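Chapter 7
Rooms and What They Say

Stand in the doorway of any room you know well and give yourself 15 seconds to look. Where does your eye go first? Which way do your feet want to take you? Most of us have walked into the same kitchen or sitting room thousands of times without ever asking, and yet the answers shape our days far more than we think. How wonderful, then, to have a whole chapter to spend on them!

In Chapter 6 we looked at houses from the outside: roofs, walls, the way a terrace turns its face to the street. Now we go in. We shall be talking about furniture, about light, about the gaps between things (my favourite part, and the one students most often skip), and about why a room can feel crowded with hardly anything in it.

Let us begin with the wall. A bare wall gives the eye nowhere to rest, so it slides along until it meets a corner or a window. Hang one picture and everything changes. The eye now has a stopping place, and whatever stands nearby starts to belong to it. A low cabinet under a picture makes a pair with it, and designers call such a pair a group. Move the cabinet a good stride to the left and the group falls apart, although you have added nothing and taken nothing away. Try it at home if your cabinet is light enough!

Height matters just as much. In the Hakeck flats, built in 2000 for families moving out of the old dock streets, every sitting room was given a picture rail set very high, almost at the ceiling. It looked splendid on the drawings. The people who moved in hung their pictures on it by the hooks provided, and then, one household after another, took them down and hung them again lower, where they could be seen from a chair. The architects had drawn the rooms for people on their feet. We shall come back to Hakeck in Section 3, with plans of a ground-floor flat before and after the tenants had settled in.

Then there is the floor, and the paths we make across it. The Dalus survey asked households to chalk their usual routes between door, chair and window over a single Saturday. The chalk lines curved round furniture, of course, but they also curved round places where furniture used to be. Habit leaves a room more slowly than a sofa does.

Key words for this chapter: group, sight line, path, resting place, seated height.

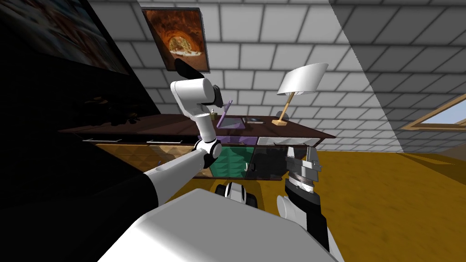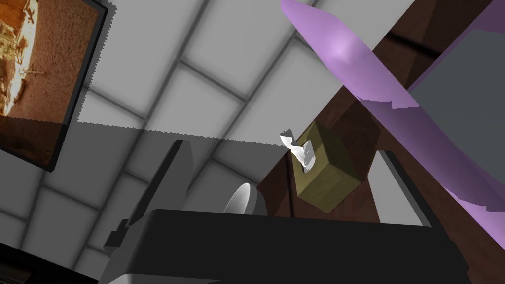
Figures 7.1 and 7.2. Two views in one room.

Seated height came up again when an early version of this chapter was tried out with an evening class in Semple, and one member of the class objected that in her own home the best view of the pictures was from the stairs, halfway up, and that she had hung every one of them to suit it. Her point is taken up in Section 2, where we ask who a room is arranged for, and at what moment of the day.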